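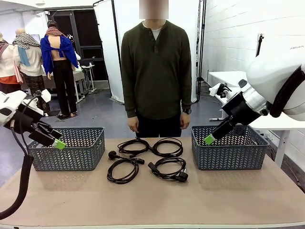
My uncle says a cord left in the wall drinks electricity all night, writes Sumeya Tsegaye, and he makes us pull out every single one before bed. Is that true?

Well, let's be careful. Grown-ups repeat a lot of things about electricity, and some of them were true once, or true for one machine and not for another. "Everyone knows it" is a poor reason to believe something. So what would have to happen for a cord to "drink" anything?

What a cord does

A power cord is mostly metal wire with plastic wrapped around it. The wire gives electricity a path to follow. But electricity in your home needs a full loop to do any work. It has to be able to go out along one wire, through something like a lamp, and back along another.

If the far end of a plain cord isn't connected to anything, there is no loop. The cord can be full of possibility and still do almost nothing, like a garden hose with the nozzle shut. The water is pushing, but it isn't going anywhere.

So a bare cord does not drink. Your uncle is wrong about that one. (Please don't leave bare cords plugged in anyway. The loose end can be dangerous, and you should never poke anything into it.)

Where he might be right

Now connect the cord to a machine and switch the machine off. Is it off?

Maybe. Some switches break the loop, and then it really is off. Other machines only go to sleep. A TV that wakes up when you press the remote must be listening for the remote, and listening takes power. A microwave with a glowing clock is running a clock. People call this standby power. They also call it "vampire power," which sounds exciting and explains nothing.

How much is it?

We measure how fast a machine uses energy in watts. An old-fashioned light bulb might use 60 watts. A small microwave might use 600 while it is heating your soup.

Say a Didix speaker uses 2 watts when it is asleep. To find the energy, multiply the watts by the hours. Ten hours of sleeping is 20 watt-hours. The old bulb uses that much in 20 minutes. So the speaker is using something, but forgetting to turn off that bulb is a much bigger deal.

Be suspicious of big numbers

The box for a plug-in gadget called the Maso promises that it will "cut hidden power by up to 54 percent." Look hard at those words. "Up to" includes zero. And 54 percent of what? Half of a tiny amount is an even tinier amount. The box doesn't say who did the test, or which machines they tested, or whether the Maso uses any power itself. I would want all of that before I spent my allowance.
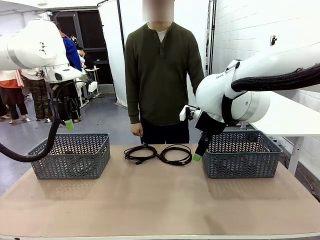

But my teacher said we should unplug things to help the planet, one reader complained, and now you're saying it doesn't matter.

I'm not saying that. One sleeping speaker is small. A house can have lots of sleeping machines, and a town has lots of houses, and small things do add up. What I don't believe is that anybody should guess. Some machines sleep on very little power. Some older ones use a lot more than you would expect.

How to check

Ask a grown-up if they can borrow or buy a plug-in power meter. It goes between the wall and the machine, and it shows the watts. Let the grown-up do the plugging. Before you look at the number, write down your guess.

Try the machine running, then asleep, then with its real off switch if it has one. Leave it for a few minutes each time, as some machines take a while to settle down. A cheap meter may not be very good at reading tiny amounts, so don't trust it too much either.

Then show your list to the person who told you to unplug everything, and ask which ones they would start with.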